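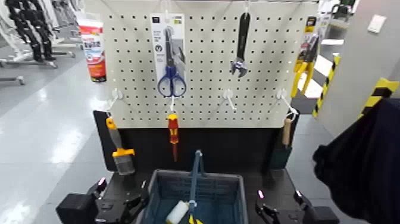

Ewan MacRitchie
Bench technician, Zilter fit-out workshop

Tuesday, August. Start 7.30.

Picking up from last week's entry. Tarun had already moved the pegboard job to first in the queue when I got in, so the Urholm work waits until tomorrow.

Hook layout as it stands: paintbrush on the far left of the bottom row, then the red and yellow screwdriver, third hook empty, wooden-handled tool on the right. Adjustable wrench has a top hook to itself. Roller is upright in the blue crate under the board. I've left the scissors and the pliers in their packaging for now. The robot has to cope with carded stock as well as bare tools, and the cards swing differently on the wire.

Grip notes. The wrench is the one I worry about on paper, heavy at the jaw end with a long handle. Approach from the side, close on the handle, lift clear of the hook tip before pulling back. Same idea for the screwdriver. The paintbrush hangs on a tilt so the stored angle is no good, and Tarun wants it read fresh each time. I agree, but it adds 4 seconds to every pick and someone upstairs will ask about that.

Target from Tromton is still 1,000 picks before sign-off. We are at more than 90 by my tally sheet, and I don't trust the first page of it because we were both writing on it. Start a clean sheet after lunch.

The other half of this is what happens to the tool crib. Until July, two of us did the put-away at the end of each shift, forty-odd minutes of walking back and forth and arguing over who had the good pliers. Under the new plan the robot does put-away and one person checks the boards. That person is on the late roster. I put my name down for it, Tarun didn't, as he has the kids to pick up.

Things raised at the toolbox talk that I said I would write down:

- The afternoon crew want to know if board checking is paid at the same rate as put-away. No answer yet. Chauhan is meant to come back to us with it.
- People have stopped hanging tools where they like. Everything has a hook now, and if you put the brush on the screwdriver hook it gets logged as a fault against the shift. Two people were annoyed about this and I think they have a point. A wrong hook isn't a fault, it's a busy day.
- Apprentices used to learn the tools by doing put-away. If they aren't doing it any more, they need to learn them some other way. I suggested they do the board checks with me for the first month.

On the good side, my knees have noticed. Less bending to the bottom crates, and I had time this morning to sort the drill bits, a job that's been on the whiteboard since autumn.

To do:
Label the third hook or take it off.
Ask Tarun whether the crate position is fixed or if we mark it out with tape.
Fault wording - change "operator error" to "wrong hook".
Spare wire hooks, order 2 packs.

Tarun has the stand after smoko. I'm on the Urholm drawings until then.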